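Phantom grasp (simulation fault)

From the Zulomell wiki, the robot faults section. Last edited 24 September 2023.

A phantom grasp is what I call it when a simulated robot arm reports that it's holding something and it isn't. Other people say "false hold" or "ghost pick", and I've seen "air grab" in a few bug reports, which I rather like. I've ended up writing most of this article as I spent a good chunk of April chasing one, so please add your own cases if you've had a different sort.

How it shows up

The arm goes down, the fingers close, the log says the grasp is good, and off it goes to the drop point with nothing in its hand. The block is still sitting where it was. In a stacking job the next step then carries on as if all is well, so you get an arm very carefully placing thin air. If you only read the success figures you may never notice! My own run had a lovely success rate until I sat down and watched the replays.

Usual causes

The commonest one is a finger width check with a lazy threshold. The Ollosine arm model, which is the one I use, calls a grasp good if the fingers stop before they're fully shut. That's fine until the finger joints get sticky in the simulator and stop short all by themselves. Mine were stopping 2 mm early – plenty to fool the check.

The second is a stale object position. The controller asks where the block is, gets an answer from a few steps ago and closes on the old spot. Randholm, the scene package we load our tables and blocks from, updates positions once every 16 physics steps unless you tell it otherwise, and I hadn't told it otherwise.

There's a third, much rarer, where the collision shape is bigger than the visible shape. The fingers press on an invisible skin and it all looks nearly right from a distance.

The Kawaguchi stacking runs

Kawaguchi is our name for the block stacking task (it's just what the folder was called). We ran it for around 4,000 attempts before anyone spotted the fault, and the policy had been trained on every one of them. It had learnt to close early and leave, which was quite clever of it really, given what we were rewarding.
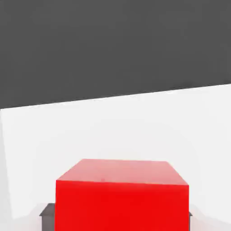
The fix took an afternoon. I made the check ask for contact on both fingers, and then for the block to have risen by at least 3 cm before the attempt counts. I set the position update to every step too – slower, but I can live with that. Throwing away the old runs hurt a good deal more.

On real arms

I've only met this in simulation, but the same lazy check on a real machine would worry me. An arm that thinks it's loaded may move differently from one that knows it's empty, and a dropped part may be lying somewhere in its path. Keep people out of reach while you test any change to the grasp check, and keep the stop button where you can get at it.

See also: sticky joints, reward mistakes, stale positions.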